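Cetitlow Community Kitchen, Grunadville
October walk-through, Saturday, before the 8 a.m. baking class

Extinguisher by the back door: OK. Gauge in the green, tag signed.

Exits: OK. Both doors open fully and the flour sacks are finally off the landing — thank you, whoever moved them!

Oven 2 door seal: NEEDS WORK. There's a split at the bottom left corner. Fine for Saturday, but please order the Garba seal this week.

Outlets near the sinks: OK. Every one tripped and reset on the first press. I love a boring result.

Fridge: OK. 38 degrees on the top shelf, 37 on the bottom.

Stockpot shelf: FIX. The label says 100 pounds and we're well over. Move the cast iron down low.

Step stool: OK. New rubber feet, and they grip beautifully (I hopped on it a few times to be sure).

Pots and bowls, rims and edges: OK, see comment.
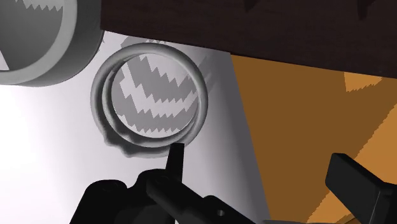
Solange Doucette

A thick, rounded rim like the one on this light gray piece is my favorite kind to check, kind to fingers and easy to hold on to. Run a dry cloth around every edge we own, and if it snags, pull the piece and tag it.

First aid box: RESTOCK. Low on burn gel and blue bandages.

Floor mats: OK, though the one by the Clulusum mixer is curling. Flip it and look again next month.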